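Speaker notes – picking a gripper when the job is a whiteboard

Slide 1. Say hi, check the mic. Ask who has a gripper in a drawer they paid for and never use (hands will go up!). Then go straight to the wrist view.

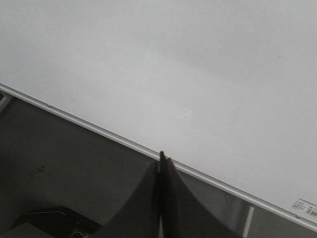 Sudidmont, March

So this is the talk where I tell you I swapped fingers 12 times and I'm still undecided. We had two sets on the bench, the Nivier and the Cludlow, same arm, same Quiambao controller. The Nivier closes faster. The Cludlow is slower but I trust it more around a hard edge – go easy on this bit, some of the Nivier folks may be in the room.

Slide 2. Fixed camera. One 6 in black marker and a whole lot of ceiling light. 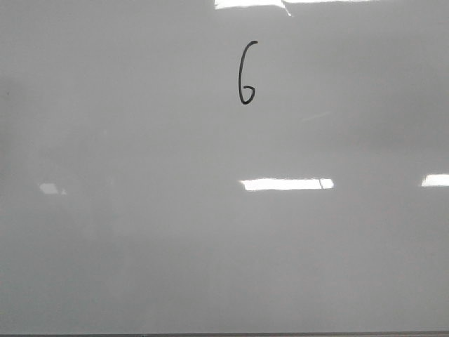 I ran everything at 30 frames a second and kept 180 seconds per run, way more than I needed. Exposure gave me more grief than either gripper did. If you lock it early you'll save yourself a weekend.

Slide 3. Talk about glare, take a sip of water. 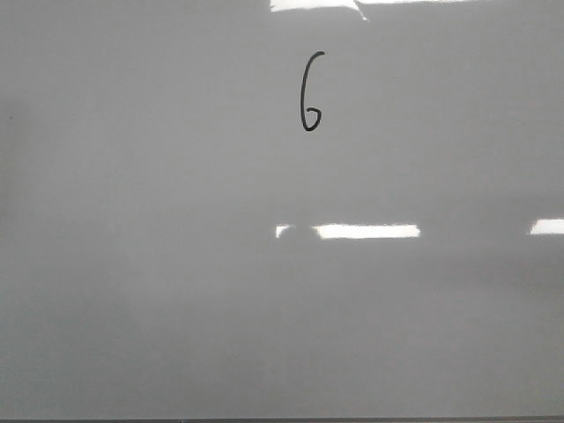 My detector loved those bright strips. It kept calling them edges, so I masked them by hand and felt bad about it. A polarizer is next on my list, and if anybody has tried one on glossy boards, come find me at the break.

Slide 4. Same numeral, and something dark in the top right corner.
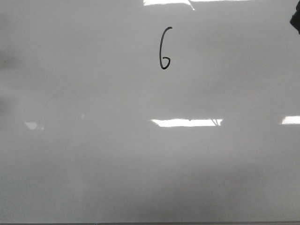 Slide 5. Questions

Leave the wrist view up. Somebody will ask about price, so have the quote handy.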